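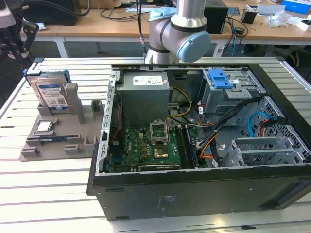 Tower on its side, panel off, CPU bracket up.

PC Hardware Basics – Handout 3, Inside the Tower
Mackenzie Robichaud, July 2023

Read before lab. Bring this sheet with you, the Friesen bench has no spares.

Before anything – power off, cord out, hold the power button 10 seconds. Touch bare metal on the case. Lay tower flat, open side up.

Find these first: power supply (gray box, label on top), motherboard, socket, memory slots, drive cage. Follow the colored wires from the supply and sketch where they go. Rough sketch is fine.

Drives. Blue plastic = the bits your fingers go on. Unplug data cable and power before you pull the caddy, and pull the plug not the wire. 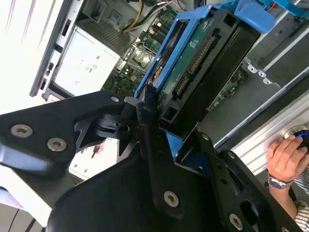

Hold the caddy by its sides. Keep off the green board and the gold pins. If it sticks, stop, look for a cable you missed. Dont force it. Set it down flat, never on edge.

Memory – clips open, lift straight up, both ends together. Note which slot it came from.

CPU – lever up first, then the bracket. Edges only. Anything loose goes in the holder and not on the bare table. 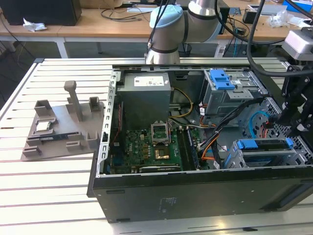

Going back together is the same list in reverse. Check the notch on the memory before you push. Lever on the socket should take some presure, thats normal.

To hand in: sketch with 11 parts labeled, plus 2 sentences on why the data cable and power cable are seperate.

Next time: Temar worksheet, expansion cards.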